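Ilta buys former depot in Cistcombe for new flats

1 Jun 2019

Housing developer Ilta has bought the former bus depot on Steslow Road in Cistcombe and plans to put up a six-storey block of flats with shops on the ground floor.

The site has been shut since the bus company moved its vehicles to the edge of town. Outline permission for housing was granted to a previous owner, Ghiță, but that scheme never got past the drawing stage and the permission has since lapsed. Ilta did not say what it paid for the land.

A new planning application will go to the council in July. It covers 800 square metres of shop space, split into 2 units, and a small public garden on the corner where the ticket office stands. The ticket office would be pulled down. The brick wall along the back lane would stay.

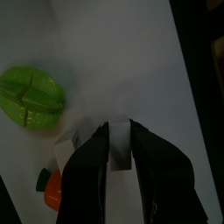

Lilla Bíró, who is managing the project for Ilta, said the firm had looked at keeping the main shed but found the roof too costly to repair. "We would have liked to save more of it," she said. "The steel is in poor shape and the floor has to come up in any case, so we are starting again on that part of the site."

Neighbours have asked about parking. The plans show spaces for residents under the building, reached from the back lane, and none for shoppers. A petition calling for a lower building and a wider pavement has 790 signatures.

Bíró said the height was still open to discussion — the top floor is set back from the street and could be made smaller. Demolition would take place first, with building work to follow once the ground has been cleared and tested for fuel.

The drawings can be seen at Cistcombe library during normal opening hours.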